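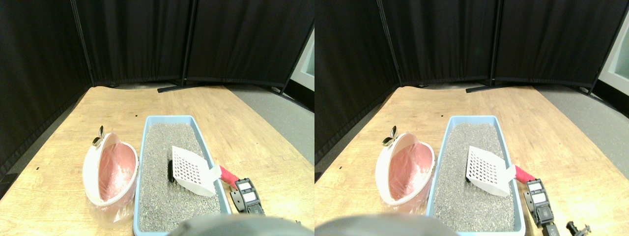

The Slot and the Grain

Most cat owners replace the litter before they think about the scoop. Jordan Inskip works the other way. At Prokell, a small housewares testing shop, Inskip spent last September comparing scoops on gray granular litter, and the notes run mainly to slot width.

A scoop is a sieve with a handle. If the openings are too narrow, clean grains bridge across them and ride out with the waste. If they are too wide, small clumps drop back into the tray and break up there. Granular litter is rarely uniform, so a grid of short rectangular holes is a compromise: each hole passes the larger grains endwise, and the crossbars hold up fragments that would slip through a long open slot.

Inskip's routine was plain. Each scoop was pushed through a level bed, lifted, and shaken side to side with a load of 400 grams. The Wolen scoop cleared in four shakes. The Vendeck, with a longer slot, cleared faster but lost more of the small clumps. Both were plastic, and both flexed at the neck when driven into a deep bed.

"The neck is where they go," Inskip says. "People pry at the corners. A scoop is made to slide."

Bed depth matters as well. Prokell fills its trays to 2 inches below the rim, which leaves room to shake the scoop inside the walls. A rounded lip is easier to wipe than a folded one – grains collect in the fold and end up on the floor.

Grip color has no effect on sifting, though a red handle is quicker to find in a dark utility closet. A separate sleeve over the handle is worth checking for a seam, where dust packs in. Inskip washes grips with dish soap and dries them before they go back near the litter.

The next round covers metal blades, starting with one from Ulloa. It will use the same trays and a fresh batch of litter.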